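Temp payroll FAQ, Mutance Staffing

When do I get paid?
Every 2nd week. Hours in by 3 pm or they roll to the next run, no exceptions sorry.

I worked at Haveck and Kutotska in the same period. One check or two?
One. Two lines on the stub.

Is there a fee for the pay card?
No. Replacement card is $38.

Can I get an advance?
After 78 hours on the books. Max is $2000, taken back over 3 checks.

Client offered me a permanent job, now what?
Tell us before you sign anything. Theres a conversion fee but the client pays it, not you.

My Hung assignment ended early. Do I loose my holiday pay?
No, it goes out with your last check.
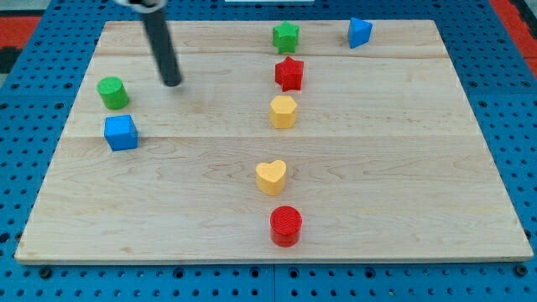
Unless you start another job with us in August, then it carries over.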